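Hokport Makers Help Board > Home Builds > Grippers and Hands

Print this page | E-mail this to a friend

Soft fingers keep letting go of cloth, rigid ones won't pick it up at all

Posted by Clirncombe Dad, 6 Jul 2022

Hi all, and thank you in advance to anyone who reads this to the end, I know I go on a bit. My daughter and I have been building a pair of handheld grippers at home, the kind you squeeze yourself so you can practice a job by hand before you ever bolt anything to an arm. We started in June and we have gotten further than I thought we would, which is mostly her doing. The body is a flat metal plate I cut at the shared workshop, there is one small servo that closes the fingers when you press a thumb button, and the fingers are the curved flexible sort that wrap a little when they touch something.

With hard things we do very well! Cups, blocks, a tennis ball, the TV remote, all fine. The trouble is laundry. We would love to end up with something that can help fold a shirt, and so far the fingers either slide right over the cloth and close on nothing, or they get hold of a bit and it creeps out as soon as we lift. I printed a stiffer pair and those were worse, they just push the shirt around. I have tried squeezing harder (the servo got hot and started to smell, so I quit that) and I have tried wrapping the tips in electrical tape, which helped for one evening and then got fuzzy with lint.

Is this a finger problem, a servo problem, or a me problem? I would rather not buy a whole new set of parts if there is a trick to it. We are using a Memon servo from a kit, and I don't have the paperwork anymore.

Ivusau Workshop Annie

Oh, I have been exactly where you are, so let me pull up a chair. Your servo is very likely fine. Cloth is a different animal from a cup, and the mistake I made for weeks was trying to grab it the way I would grab a cup, coming straight down with the fingers wide open and closing on a flat patch. A flat patch has nothing for the fingers to hold. What you want is a fold standing up between them, so that you are pinching two layers or more, and the fingers will make that fold for you if you let them.

Try it like this. Open the fingers only a little, maybe as wide as a clothespin opens. Touch both tips lightly to the shirt and press down until they just start to bow. Now close slowly while you keep pressing, and the tips will drag the cloth in toward the middle and it will pop up as a little ridge. Stop pressing down, finish closing, and then lift. If your thumb button is all on or all off, slow the closing down in the code. I step mine with a 35 millisecond pause between steps and that turned out to be a nice gentle speed for T-shirts. For a sweater I go slower still.

Some other things that helped me, in no special order. Take the tape off and clean the fingers with dish soap, then let them dry all the way. Practice on something padded before you try a bare tabletop, as a hard top gives the tips nothing to sink into and they skate. A couch cushion or a folded quilt is lovely for this. Begin with a shirt that is already rumpled! I know that feels backward when folding is the goal, but a rumpled shirt has ridges ready made and you get to feel what a good grip is like. Flat cloth can come later, and when it does, go for the hem or a sleeve end.

And do it with two people, one on each gripper. My nephew and I kept a tally on the back of an envelope, and by the end of the month we had logged 2,684 grabs, good and bad, and I would say the first 2,000 were us learning not to hurry. We never changed a single part in all that time apart from one cracked finger.

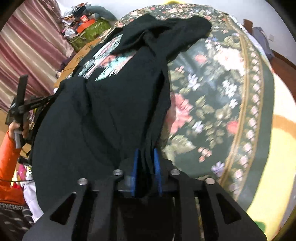

Stijn Hendriks wrote back that he agrees with nearly all of this but would check the pivot screws before touching the code. On his own build the two fingers did not meet squarely, one tip was arriving a hair ahead of the other, and the cloth got pushed to one side every time. He loosened the linkage, closed the fingers on a strip of cardboard, tightened everything up with the cardboard still in there, and that cured most of the slipping for the price of a cup of coffee.

bolt_bucket

just get a bigger servo. mine goes up to 14 kg and it holds anything

Comments (4)

Clirncombe Dad: Annie, the slow close did it, or anyway it did it often enough that my daughter was shouting down the stairs. We are using a bed pillow. Stijn, you were right as well, our left finger was early. Cardboard trick is on the list for tonight.

Ivusau Workshop Annie: So pleased! Tell her to try a washcloth next, they are small and they grip back.

Marrow: A bigger servo would have made the hot motor problem go away, to be fair to bolt, but I don't see it helping with fingers that close on nothing.

bolt_bucket: fair

Get the Hokport Makers newsletter in your inbox once a month. Enter your e-mail to sign up.

This site uses cookies to keep you logged in. By continuing to browse you accept our cookie policy. OK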